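Dekus cake turntable, my review after one summer
by Yareli Maldonado

I bake cakes at home for family and for a few customers, and in August I changed my old plastic turntable for the Dekus. I paid 40 dollars for it in the kitchen store in Prasville. I want to write what is good and what is less good, because before buying I could not find many opinions.

The plate is heavy and it turns very quietly. My old one was jumping a little at each turn, and this made lines in the buttercream. With the Dekus I hold the scraper still and the side of the cake comes out smooth in two or three turns. For a tall cake with three layers it stays steady also.

The rubber ring under the base holds well on my counter. On a wet counter it slides, so I dry the place first.

Now the less good. There is no lock. When I write a name with the piping bag, the plate wants to move with my hand, and I must hold it with the other one. My friend Jaqueline Nava has the Coniter, which has a lock, but it is lighter and she says it shakes with fondant cakes. Also the marks for centering the cake board are printed very thin, and on mine they are already pale from washing. 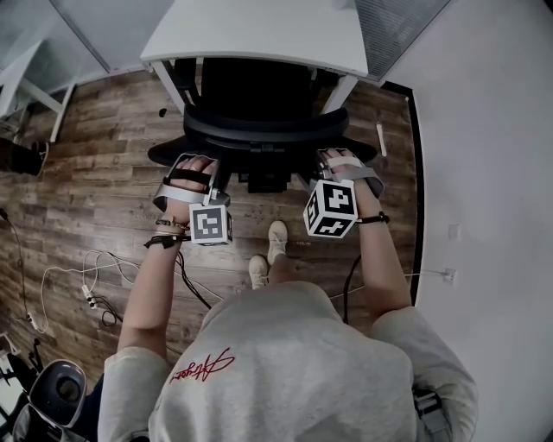
Issue 91

The booklet says to put one drop of food-safe oil in the middle every few months. I did it once and it was easy, the plate lifts off without tools.

I would buy it again for smooth cakes with buttercream or ganache. If you do mostly lettering and small borders, try first one with a lock. I give it 3 stars and a half.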